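서랍 칸막이를 대나무로 바꾸는 작업 기록. 타래로 적는다. 지난 5월에 삼나무로 만든 칸막이가 여름을 넘기면서 휘었고, 그걸 교체하는 내용이다.

삼나무 칸막이는 두께가 얇은 쪽부터 문제가 났다. 서랍 앞쪽은 멀쩡하고 뒤쪽 칸만 폭 방향으로 배가 불렀다. 홈에서 빠지지 않아 결국 톱으로 잘라 꺼냈다. 홈 여유를 너무 적게 준 설계 실수.

대체재는 Lolley에서 파는 대나무 집성 띠판. 길이만 맞춰 자르면 되는 규격이라 켜기 작업이 없다. 목공기계 없는 집에서는 이 차이가 크다. 가격은 삼나무보다 비싸지만 폐기분까지 넣어 계산하면 차이가 줄어든다.

대나무를 고를 때 보는 순서.
마구리의 접착선이 벌어졌는지.
길이 방향으로 눈높이에 두고 봤을 때 비틀림이 있는지.
모서리 거스러미.
색은 마지막. 같은 묶음 안에서도 색은 꽤 다르고 칸막이 용도에는 영향이 없다.

마디 자국이나 점 같은 무늬는 불량으로 치지 않는다. 다만 마디가 자를 위치에 걸리면 톱날이 한쪽으로 밀리는 경우가 있어서 재단선을 조금 옮긴다. 결 방향으로는 잘 갈라지니까 나사를 박을 생각이면 반드시 선행 구멍.

작업대는 따로 없고 책상 상판을 쓴다. 길이 1930mm. 띠판을 통째로 올려도 남는 길이라 재단 전 배열까지 한 번에 된다. 상판에 직접 금을 긋지는 않는다.

띠판과 상판. 둘 다 밝은 색이지만 결이 다르다. 대나무는 짙은 줄이 길이를 따라가고, 상판은 물결처럼 휘는 무늬다.
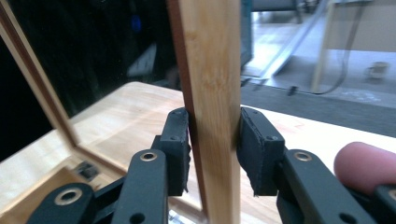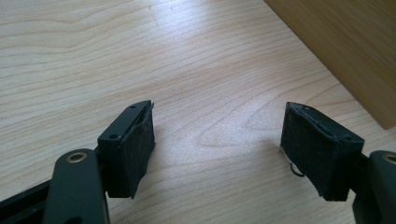
재단은 길이를 숫자로 옮기지 않고 서랍에서 직접 표시를 딴다. 줄자로 재서 옮기면 안쪽 치수에서 매번 오차가 생겼다. 띠판 한쪽 끝을 서랍 벽에 붙이고 반대쪽 위치에 칼금. 연필선은 굵기만큼 기준이 흐려진다.

칼금 바깥쪽을 톱질하고 남은 부분은 사포 블록으로 맞춘다. 한 번에 길이를 맞추려고 하지 않는다. 짧아진 건 되돌릴 방법이 없고, 긴 건 갈면 된다.

여유는 양쪽 합쳐서 2mm. 삼나무 때는 사실상 0으로 잡았다. 폭 방향 변화가 주된 원인이었으니 길이 여유보다 홈의 폭 여유가 더 중요한데, 이번에는 홈을 파는 방식을 버리고 십자 반턱으로 서로 물리게 했다. 서랍 바닥과 벽에는 고정하지 않는다.

반턱 깊이는 높이의 절반. 폭은 실제 띠판 두께에 맞춘다. 표기 두께가 10mm인 제품이라도 낱장마다 조금씩 다르다. 반드시 끼울 상대 판을 대고 표시할 것. 먼저 판 하나를 시험용으로 쓰고 나머지를 자르는 순서가 안전하다.

끼워 맞춤의 기준은 손으로 눌러서 들어가고, 들어 올렸을 때 빠지지 않는 정도. 망치가 필요하면 빡빡한 것이다. 대나무는 눌려서 맞춰지지 않고 결을 따라 터진다. 삼나무 감각으로 때렸다가 한 장 버렸다.

모서리는 전부 면치기. 240번으로 두세 번 지나가면 충분하다. 대나무 거스러미는 가늘고 단단해서 손에 박히면 잘 안 보인다. 서랍은 안을 보지 않고 손부터 넣는 물건이라 이 공정은 생략 불가.

마감은 Groduteck 수성 무광을 얇게 한 번. 원래 오일을 쓰려다가 서랍에 종이류가 들어가는 칸이 있어서 바꿨다. 칠하고 나면 표면이 약간 까슬하게 일어난다. 완전히 마른 뒤 고운 사포로 한 번 훑고 끝. 두 번째 도장은 하지 않았다.

말릴 때는 눕히지 말고 세운다. 한 면만 공기에 닿으면 그쪽부터 말라서 얇은 판은 휜다. 세울 자리가 없으면 자투리 위에 걸쳐서 양면을 띄운다.

서랍 바닥에는 Sondo 2212 미끄럼 방지 시트를 깔았다. 칸막이를 고정하지 않는 구조라 시트가 없으면 서랍을 세게 닫을 때 전체가 뒤로 밀린다. 시트는 서랍 안치수보다 약간 작게 자른다. 딱 맞게 자르면 모서리가 들떠서 칸막이 밑을 민다.

칸 배분은 큰 칸을 앞에, 작은 칸을 뒤에. 보통 반대로 하는데 우리 서랍은 레일이 끝까지 나오지 않는다. 뒤쪽에 긴 물건을 두면 꺼낼 때 각도가 안 나온다. 건전지, 클립, 예비 나사처럼 집어 올리는 물건만 뒤로 보냈다.

남은 문제 하나. 가운데 교차부에서 한쪽이 미세하게 떠 있다. 반턱 바닥을 평평하게 못 깎은 탓으로 보인다. 쓰는 데 지장은 없지만 다음 서랍을 할 때 같이 빼서 다시 깎을 예정.

다음은 아래쪽 깊은 서랍. 판 높이가 올라가면 반턱 절개도 길어져서 같은 톱으로는 직각 유지가 어렵다. 톱 가이드부터 만든다. 치수는 재단 끝나면 이 타래에 이어서 적겠다.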